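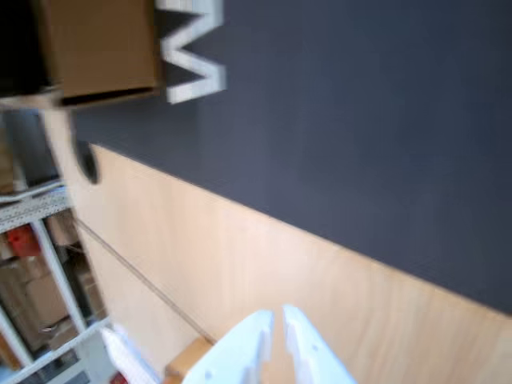 4.3 Registering a Donor in Nimaton

Use this procedure to add a new member of the college giving society. You need the Advancement Clerk role or higher. Requests for the role go to Hadiza Wike in the Records Office.

1. Log in and open Constituents > New.
2. Enter the donor's legal name. Put any preferred name in the Salutation field.
3. Select the affiliation: Alumni, Parent, Faculty, Church Partner or Friend.
4. Enter the annual pledge in whole dollars. The minimum for the society is 1000.
5. Select a payment schedule. Monthly pledges are split over 11 payments, with none taken in July.
6. Click Validate, then Save.

Note: Alumni records from before the Radow import have no class year. Leave the field blank and set flag 4.

Caution: Do not change the affiliation after the first gift has posted. The change resets the giving history. Faisal Usmani can restore it from the nightly backup, which runs at 11 p.m.

Married couples share one record. Enter the second name under Spouse and leave Joint Credit checked.

To print the welcome letter, see 4.4.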